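Brown on One Side

The toaster came with the flat, along with a bath mat and a grudge from the people downstairs.
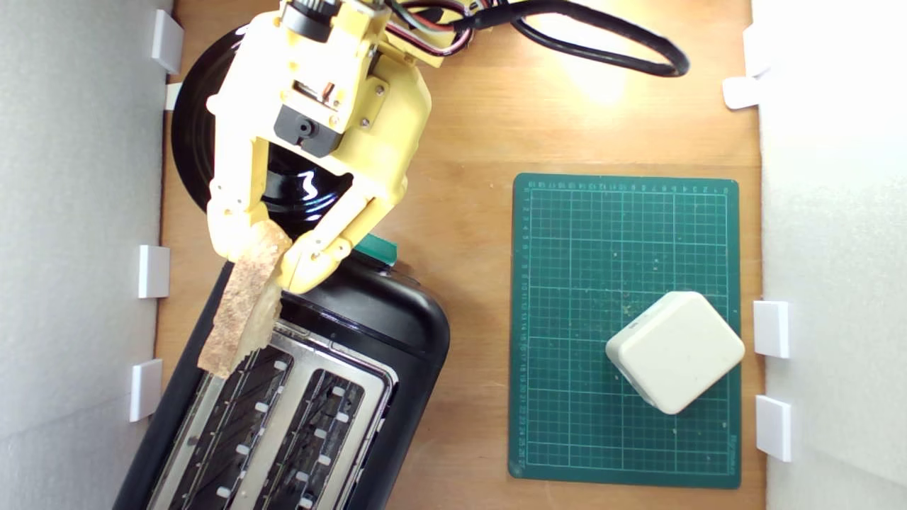 My aunt in Adska had strong views on toast. It should be done twice, she said, once for colour and once for character, and anyone who ate it after a single go was the sort who left parties early. I had left her last party at twenty to nine. She brought it up at Christmas, at two funerals and on the back of a postcard.

So when she rang in November to say she was coming to stay for 3 nights, I bought a loaf from Bemus, the good bakery, where they wrap it in paper and look sorry for you. Then I practised. The first slice was pale. The second was paler, which I hadn't thought possible. The third set off the alarm on the landing, and the man downstairs knocked on his ceiling with what I took to be a broom.

By the time her coach got in from Mulley I had been through about 20 slices and could do it with my eyes shut – left slot, half a turn, wait, turn it round, wait again. I had butter in a dish. I had a dish!

She put her bag down in the hall, looked at the black plate, looked at the toast and sat down without taking off her coat.

"I don't eat bread now," she said. "It's my knees."

I ate both slices standing up. She watched me do it.

"You want to give that another minute," she said.

Agbenyega Short Stories | Contact the editors | © All stories remain with their authors | Back to top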